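Our Visit to the Skultex Open Day
Project report, Group 2

We had been looking forward to the Skultex open day since January, and the long ride out to Lewis was worth every minute! Hywel Harries met us at the door and was very patient with our questions (we had 3 pages of them). He started us off at the tidying table, where two arms share the work on everyday things like a zippered pouch and an orange tray.
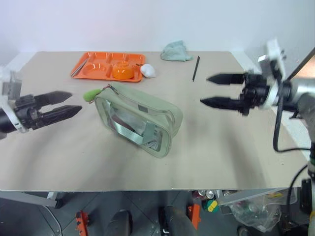
What we most wanted to learn was how the arms are taught. Hywel told us the team has saved more than 4,000 practice runs so far, and that soft things - cloth above all - still give them the most trouble. Our group would love to try a small version with the Pirow kit at school, starting with one gripper and a pencil case.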